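Hanging horror ink work in a white room - black frames or no frames??

inkgrub
Posted in: Shows, Markets and Hanging
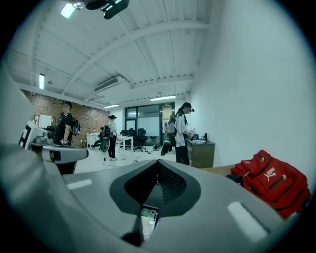

ok so the Gallus group show is on in August and I've somehow ended up in charge of the hang. 42 pieces, nearly all pen and ink, some scratchboard, a few digital prints of things with too many teeth. Half the artists want black frames, the other half want the paper just clipped up raw. I'm leaning no frames. White walls and a white ceiling in an open room like that, anything heavy on it is going to look like a row of tiny tellies. But the ones who want frames REALLY want frames. Has anyone hung dark work in a bright office sort of space and not had it look like a dentist's waiting room? Budget is small. Can't paint.

mothjaw
why can't you paint. ask again. we got told no painting and then it was yes if we put it back after. two coats of flat black on one wall and it changed everything

inkgrub
asked. no is no. also I'd be the one putting it back to white and have you ever tried covering black

mothjaw
fair. took us forever

cryptkeeper_lite
Black frames, thin ones, white mat, done. People overthink this. Ink on white paper on a white wall with no edge just floats off. You need a line around it. The old monster mags knew that, every illo had a border.

tallowhand
disagree hard. the border in a mag is there for the page. on a wall the paper edge IS the line, specially if you hold it off the wall a bit and let it throw a shadow. I do magnets on little nails, paper sits forward, shadow does the work. deckle edge looks gorgeous like that

cryptkeeper_lite
And then someone's kid puts a thumb on it.

tallowhand
never had a thumb

cryptkeeper_lite
I have had a thumb. Greasy one, on a bat. Drawing was unsold and stayed unsold.

bogwitch77
both of you are assuming the light's any good. inkgrub what are the lights?? if its flat overhead stuff there won't BE a shadow and glass will just reflect the ceiling. I'd sort that before frames

inkgrub
overheads, havent had a chance to see it after dark yet. opening is at 6 pm so some daylight gone by then. we can bring clip lamps I think

bogwitch77
bring clip lamps. warm ones. turn the overheads off if they'll let you. horror work under bright white ceiling light is just sad, I've seen a really vicious plague doctor piece look like a safety poster

scratchboard_sue
Scratchboard person here, please please frame the scratchboards whatever you do with the rest. They chip at the corners. Mine went up with bulldog clips once and the clip took the clay off right down to the board, bottom corner, straight through the wolf's foot. Fixed it with a marker but you could tell from across the room (I could tell, anyway). If the artists haven't got frames, Lagos do a plain deep one that fits board without a mat. They're cheap. The backs are rubbish so take your own tape.

inkgrub
ok that's useful, didnt know about the chipping. are the Lagos ones glass or plastic

scratchboard_sue
Plastic in the small, glass in the big. Plastic scratches if you look at it funny but it won't break in the car.

mothjaw
second Lagos. the black isn't quite black tho, more a charcoal. bothered me for a week then I stopped seeing it

cryptkeeper_lite
Charcoal frame on a white wall looks like a mistake. Get a can of Grornent matte and spray them. Outside. Not in the garage with the door down, learned that.

nine_of_nothing
spraying 42 frames so they match is a mad amount of work for one weekend show

inkgrub
its not a weekend its 9 days. but yes

nine_of_nothing
still mad

tallowhand
can I ask what paper everyone's on, cos that matters more then the frames. if its a mix of cream and bright white then no frames + white wall = the cream ones look dirty. put a sheet of printer paper next to each one and you'll see

inkgrub
ugh. yeah its a mix. mine's all on Sondska smooth which is a cold sort of white. two of the others use some yellowy stuff, looks amazing for the old etching feel but next to mine it looks like it's been in a shed

tallowhand
so group by paper. yellows on one wall, whites on the other. or put the yellows on black card, 30 cm card for the small ones, leave a fat margin. instant coffin

bogwitch77
"instant coffin" lol. stealing

cryptkeeper_lite
So a frame, then. You've invented a frame.

tallowhand
a card is not a frame

cryptkeeper_lite
It's a line around the picture.

tallowhand
its flat and it costs nothing and it doesnt reflect the ceiling back at you. not a frame

mothjaw
mods can we get a poll is a card a frame

scratchboard_sue
Careful with black card if anyone's using white gel pen or anything that sheds. And don't stick the art down. Photo corners. I say this every year on here and every year somebody glues.

hollowtooth
Different view. I wouldn't try to match anything. We did a room a bit like that (big open, white everywhere) and went salon style, everything crammed on one wall, framed and unframed and clipped and whatever, edges nearly touching. Left the other walls bare. From the door it was just this one black swarm. People walked straight to it. Spread thin around four walls it would have died I think. Nobody's piece gets the good spot but nobody gets stuck next to the toilets either.

inkgrub
ooh. hm. the artists will fight about who's up top though

hollowtooth
They will. Big stuff up high, fiddly detailed stuff at eye level, tell them it's about size. Then it is about size and they can't argue much.

cryptkeeper_lite
I don't like salon hangs for ink. Ink needs looking at. You get your nose in to see the hatching and you can't do that if there are six people with their nose in the same metre of wall.

hollowtooth
queue forms. good for the bar

nine_of_nothing
labels are a nightmare in a salon hang btw. don't put labels on the wall. do a sheet with a little map and numbers, leave a stack by the door. and put prices on it. people wont ask, they just go home

bogwitch77
yes to prices. YES. half my sales came from someone seeing it was less than they'd guessed

inkgrub
ok so where I've got to

scratchboards in Lagos frames, no argument. not spraying them, sorry crypt. one wall packed like hollowtooth says, probaly the long one. yellow paper stuff on black card with photo corners. my stuff and the other cold whites clipped or magnets. clip lamps. sheet with numbers.

still stuck on: digital prints. they look so flat next to real ink

cryptkeeper_lite
Frame those. They can be behind glass and lose nothing. And it lets you scatter some real black edges through the swarm so it doesn't look like a noticeboard.

tallowhand
I hate that I agree with that

cryptkeeper_lite
Screenshotting it.

mothjaw
how are you fixing to the wall if you can't paint. are nails ok?

inkgrub
nails ok, small ones. have to fill after. the magnets need something steely behind dont they

tallowhand
nail head with a wide flat top, magnet grabs that. test the magnets with your heaviest paper FIRST. damp night and heavy paper curls and walks itself off. lay it all out on the floor beforehand too, tape out the wall size, move stuff about, take a phone pic. saves you a hundred holes

scratchboard_sue
And fill the holes with actual filler and not toothpaste.

mothjaw
toothpaste is fine

scratchboard_sue
Toothpaste is not fine. It goes yellow and it smells of mint.

mothjaw
2 rentals and a gallery say its fine

bogwitch77
remind me never to rent after mothjaw

inkgrub
lamps question, cord lengths. do people just tape them down the wall? white cable on white wall ok? all mine are black of course

nine_of_nothing
run them along the skirting and up behind the lowest row. black cord in a black swarm wont show. on bare wall it'll show so keep the lamps all on the packed side. gaffer on the floor bits, someone will trip on opening night otherwise, prob an artist

hollowtooth
Two people to hang, minimum. One holding, one standing back at the door saying left a bit. Swap when you start hating each other.

inkgrub
thanks all, going to go tape out the lounge room floor. will put up the layout when its not embarrassing. cards arent frames

cryptkeeper_lite
They are.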